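The Shelf by the Door

When Lorraine Haslam took over the corner store in Trerbridge, the beer was the last thing she got around to. 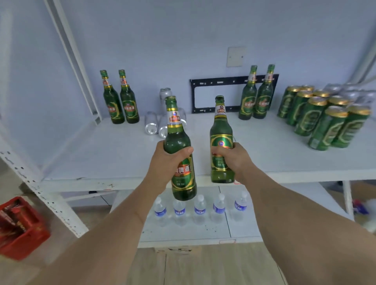 She had spent most of April on the dry goods and the freezer. Beer sold anyway, so it stayed where the previous owner had put it, with bottles and cans mixed together and the slow sellers in front.

Now each kind has its own spot. Green bottles are kept in pairs, labels out, and cans are grouped by color. Haslam restocks before opening and again at four, and she does the bottles by hand, two at a time.

"You get faster," she says. "The first week it took me all morning."

The store covers 495 square feet and carries 1,853 items, 16 of them beers. Her supplier, Ingvar Bundgaard, wanted her to take more. She told him she would need another wall.

Customers noticed the change mostly by asking where things had gone. One regular still walks to the old spot by the register first, then turns back. Haslam plans to move the soda next.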